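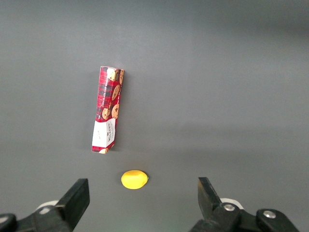
Pinza de dos dedos, limón amarillo y caja de galletas sobre la mesa de trabajo.

CONVOCATORIA DE PARTICIPANTES
Evaluación de usuarios del kit de manipulación Rallum

Destex, en colaboración con Matheson, abre el plazo de inscripción para la evaluación externa del kit Rallum, destinado a la recogida y clasificación de artículos de consumo de tamaño pequeño. Se ofrecen 70 plazas. Las sesiones tendrán lugar en el centro de ensayos de Hondivmont.

Objeto
Los participantes manejarán el kit en tareas de mesa con envases, frutas y botellas de uso doméstico, y valorarán la facilidad de manejo, la claridad del manual y la respuesta de la pinza ante piezas de forma irregular.
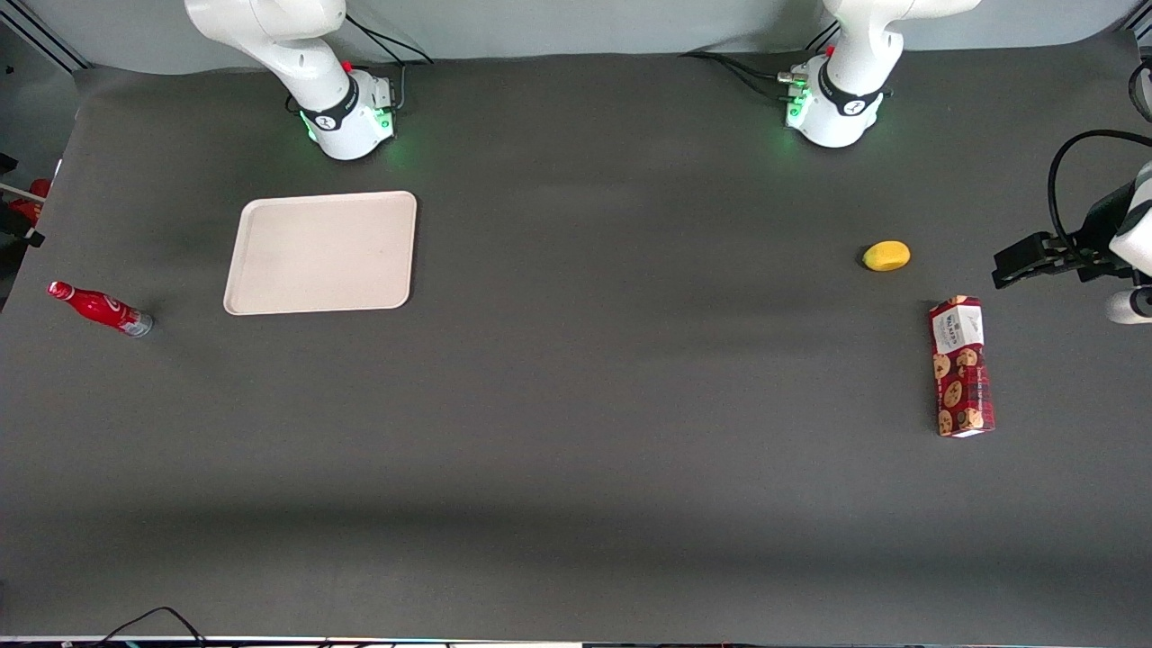
La configuración sometida a evaluación consta de dos brazos instalados en el lado opuesto de la mesa. Cada participante completará 9 ejercicios y rellenará un cuestionario al término de cada uno. La versión actual del manual incorpora las observaciones recogidas en la ronda de febrero.

Requisitos
Ser mayor de edad.
Comprender instrucciones escritas en español.
No haber mantenido relación laboral con Destex ni con Matheson.
No se exige experiencia previa en robótica.

Compensación
Se abonarán 700 euros por participante una vez entregados todos los cuestionarios. Los gastos de desplazamiento no están incluidos.

Solicitudes
El formulario, acompañado de copia del documento de identidad, deberá presentarse en la secretaría del centro antes del 17/06/2022. No se admitirán solicitudes incompletas.

Responsable de la convocatoria: Leobardo Galindo
Coordinación técnica: Aksel Kragh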